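**Flasau Road Supper Club – notes from the planning meeting, March 13, 2022**

Okay, I said I'd type these up before I forgot everything, so forgive the order. My handwriting gave out somewhere in the middle of the soup argument and the rest is from memory. If I've put words in your mouth, email me and I'll fix it before the next one.

Present: me (taking notes, badly), Jaxon Turcotte, Priya, Lou, Big Dan, Little Dan, Marguerite, and Anneke for the second half once she'd found parking. Sorry from Wes, who has the flu, and from the Hollisters, who had a recital.

**Last meeting's notes**

Read and agreed, except Lou wanted it on record that she did not volunteer to make all the pies for the December supper, she volunteered to make *the pie crusts*. So it's on record. I've changed it in the old notes too, Lou!

**How the winter suppers went**

Pretty great, I thought, and most people around the table agreed. We fed 45 people at the December one, our biggest yet, and the squash lasagna was gone before the second table even got up. Jaxon said the room felt too tight by the coat rack and he's right, I got an elbow in the ribs twice. Marguerite liked the tightness, she said it made people talk to each other. We went back and forth on this for a while and landed on moving the coat rack into the hallway and leaving the tables alone.

The January one was quieter because of the ice. Lots of leftovers, all of which went home in people's own containers, so thank you to everyone who remembered to bring some. Little Dan asked if we could stop doing the beet thing. Priya (who makes the beet thing) said absolutely not. Moving on.

**Money**

Big Dan has the envelope and the notebook. We have $800 even after paying for the hall through the end of spring, and he'd like everyone to notice how nicely it rounds. Tickets stay at $12 for adults and $5 for kids. I asked whether we should go up a little with groceries costing what they do right now, and we had a real discussion about it, maybe the best part of the evening. Priya thinks a couple of the families would quietly stop coming. Jaxon would pay more himself and suggested a jar by the door for anybody who feels the same way. Everybody liked the jar, so we're doing the jar. Marguerite has one that held pickles and she's going to wash it very, very well.

**The soup argument**

So. The spring supper. Half of us want a big pot of one soup, and the other half want two soups so the vegetarians aren't eating around the ham again. I'm firmly a two-soup person and I probably talked too long about it (sorry). Lou pointed out that two soups means two ladles, two big pots and somebody standing at each, and that we only own the one big pot. Anneke came in right at this point, still in her coat, and said she has a canning pot at home the size of a toddler. That pretty much settled it.

Agreed: two soups, a bean one with no meat and a chicken one. Jaxon takes the bean, Lou takes the chicken. Bread from Fagerlund, same as last time, and I'll call them this week to ask for the seeded loaves. Last time we forgot to ask for them sliced and Little Dan was back there sawing away for most of the appetizers, so I've written SLICED on my hand and also here.

Dessert is open. Big Dan offered his mother's rice pudding, the one with cardamom, and there was actual clapping.

**Dishes and cups**

This took longer than it should have. The hall's cups are down to a sad little mix, and the paper ones go soggy if you linger over your coffee, and lingering over the coffee is half the point of the evening for me. Marguerite would like us to buy real mugs and keep them in our cupboard. Plain ones, so that when one breaks we can replace it and it still matches. She's been looking at Trivton, the restaurant supply place, where they come by the case. Lou prefers the thrift store, all different, so people can remember which one is theirs.
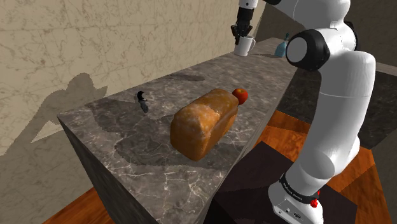
I was leaning toward Marguerite's side until Lou mentioned that she'd found a whole shelf of them at the thrift store for next to nothing, and then I was leaning the other way – I'm easily led. We took a show of hands and it tied. Then Anneke changed her vote because she didn't want to be there all night, so thrift store it is. Lou and I are going together. Marguerite took it very well and asked only that we don't come back with anything that has a joke about Mondays on it.

Who washes them? The same crew as always, plus a sign-up sheet on the kitchen door. Little Dan is drawing the sign-up sheet. He promised it would be legible this time.

**The hall**

The Ditico people, who manage the building now, sent a letter about the back door. Please don't prop it open with the fire extinguisher. I know who this is about and so do you. They're also repainting the kitchen before our spring date, so the spice rack has to come down and go home with somebody. Priya has room for it. She asked that whoever labeled the cumin as cinnamon come forward, and the room got very quiet.

**Other stuff**

Jaxon asked if his brother's band could play while people are eating. What kind of band? Two fiddles and an accordion, he says, no amps. Yes from everyone, as long as they start after the soup is served and nobody has to shout for the bread.

Anneke wants a table for the little kids with crayons and butcher paper. Yes to that too. She has the paper, I have a coffee can full of crayons, mostly broken, mostly brown.

Wes sent a note through me asking to be excused from chair stacking on account of his knee. Granted, and get well soon, Wes.

**Who's doing what**

- Me: call Fagerlund (seeded, SLICED), crayons, thrift store with Lou
- Jaxon: bean soup, talk to his brother
- Lou: chicken soup, thrift store
- Priya: spice rack, beets (over some objections)
- Big Dan: envelope, rice pudding
- Little Dan: sign-up sheet, coat rack to the hallway
- Marguerite: the jar
- Anneke: canning pot, butcher paper

Next meeting is at Priya's, since the kitchen at the hall will smell like paint. Bring a chair if you have a folding one, she only has enough for her own family. Side door, please, the dog goes nuts if you ring the front bell.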